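Vinavo Releases Revised Care and Surface Guidance for Small Shared Kitchens

New edition of the Hasarura handbook covers worktop finishes, drainage, ventilation and water use in kitchens under 145 square feet

Vinavo, a publisher of technical guidance for residential building managers, today released the second edition of the Hasarura handbook, a reference document for the fitting out and upkeep of small shared kitchens. The handbook applies to student housing, staff quarters, rooming houses and other buildings in which one kitchen serves several unrelated households.

The second edition replaces the first in full. Managers who hold a printed copy of the first edition should withdraw it from use by the end of December. Maintenance logs started under the first edition remain valid and do not need to be copied into the new format.

Scope of the revision

The first edition treated the kitchen as a set of separate items: sink, stove, refrigerator, storage. The second edition is arranged by zone. Each zone has its own chapter, its own inspection sheet and its own list of replacement intervals. The four zones are wet, hot, cold and dry. Items that fall between two zones, such as the counter next to a sink, are assigned to the wetter or hotter of the two for inspection purposes.

The change follows a review of 3000 maintenance requests submitted by managers who used the first edition. Requests were sorted by location within the kitchen and by the type of fault reported. The largest single group concerned the counter area within arm's reach of the sink. Typical faults were swollen edges, failed sealant, lifted trim and standing water under items left on the counter.

"The old inspection sheet had one line for the whole counter," said Refilwe Mofokeng, technical editor of the handbook. "A manager could mark it as passed with a failed joint behind the faucet. The new sheet splits the counter into four strips and asks for a separate entry on each."

Wet zone

The wet zone chapter has been rewritten. It sets out a minimum clear length of counter on the draining side of the sink, a minimum fall for built-in drainers, and a method for checking the sealant joint between sink and counter. The check uses a dry paper towel pressed along the joint 19 minutes after the sink has been filled and emptied. Any damp patch on the towel is recorded as a fail and the joint is cut out and replaced. Spot repairs to sealant are no longer accepted.

The chapter also gives guidance on freestanding dish racks. Racks in shared kitchens should stand on a tray that can be lifted out and emptied by one person. The tray should be emptied daily and washed with hot water and detergent once a week. Plates should stand on edge with a gap between them. Cups and bowls are placed with the open side down. The rack is cleared before the evening meal – items left after that time are moved to the dry zone shelf.

Trays with a drain opening should be positioned so that the opening discharges into the sink and never onto the counter. Wire racks should be inspected twice a year for breaks in the coating, with particular attention to welds and to the points where the wire touches the tray. A rack with exposed metal at more than one point is replaced.
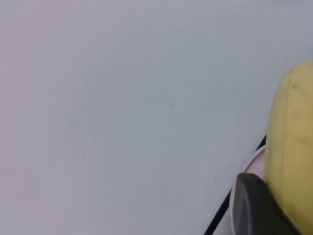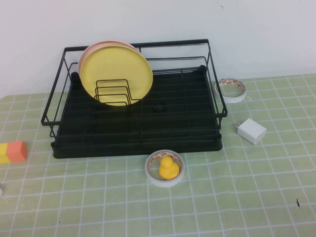 Plain surface; plates on edge in a wire rack with a tray.

Surface finishes

The second edition drops the first edition's ranking of counter materials. In its place is a short test procedure that can be applied to any finish. The tester wipes the surface with a damp cloth, lets it dry, and views it at a low angle with a flashlight. Scratches that can be felt with a fingernail are logged by position. Scratches that can be seen but not felt are noted and left alone.

Matte finishes are acceptable in all zones. High-gloss finishes are acceptable in the dry and cold zones only. The handbook advises against abrasive pads on either type and lists four classes of cleaner by strength. The two strongest classes are reserved for trained staff and must be stored outside the kitchen.

Edge strips and end caps are now treated as part of the surface. A loose strip is logged as a surface fault and must be closed out within the same period as a fault on the top face.

Hot zone and ventilation

Limits for the hot zone have been tightened in two places. The clear distance between a cooktop burner and any shelf, hook or hanging storage has been increased, and towel rails are no longer permitted on the wall beside a stove. Existing rails should be removed at the next scheduled visit.

Hood filters are to be washed monthly in kitchens used by six or more residents, and every second month in smaller groups. Where a hood recirculates air into the room, the charcoal filter is replaced at the interval set by its maker or every six months, whichever is shorter. Managers should write the date of replacement on the filter frame in permanent marker.

Cold and dry zones

The cold zone chapter is largely unchanged. It retains the rule of one labeled shelf or bin per household and adds a form for recording door seal checks. Refrigerators should be pulled out and cleaned behind twice a year. The form includes a space for the reading of a thermometer placed on the middle shelf overnight.

The dry zone chapter now includes guidance on shelf loading. Each shelf should carry a label stating its limit in pounds. The default limit for a wall shelf of unknown origin is low, and managers who wish to exceed it must identify the fixing type and the wall construction. Heavy cookware goes on the lowest shelf.

Trial in occupied buildings

A draft of the second edition was tested over one full lease term in buildings run by Pretorius, a property management firm. The trial covered 100 kitchens of varied age and layout. Site staff completed the zone sheets each month and returned them with comments. The comments led to shorter sheets, larger print and the removal of a scoring system that staff found slow to complete.

"The first draft took too long to fill in between other jobs," said Riaan Zulu, who ran the trial for Pretorius. "We asked for pass, fail and a blank line. The final sheet has those three things – plus a box for the part number if something has to be ordered."

Inspection data from the trial was recorded in Sterkix, a maintenance logging program. The handbook does not require the use of any particular program, and all sheets can be completed on paper. A Sterkix template matching the new sheets is included in the download package, along with a plain spreadsheet version.

Availability

The second edition is available from Vinavo as a download and as a spiral-bound printed copy with wipe-clean pages. Holders of the first edition may obtain the download at no charge by returning the registration card from the inside back cover. Inspection sheets may be copied without permission for use within the holder's own buildings.

An online briefing for managers will be held on Tuesday at 10 a.m. The briefing covers the wet zone chapter and the sealant check only. Questions on other chapters should be sent in writing to the technical desk.

About Vinavo

Vinavo publishes handbooks, inspection forms and training notes for managers of rented and shared residential buildings. Its titles cover kitchens, laundry rooms, stairwells and waste storage. A companion handbook on shared laundry rooms is in preparation.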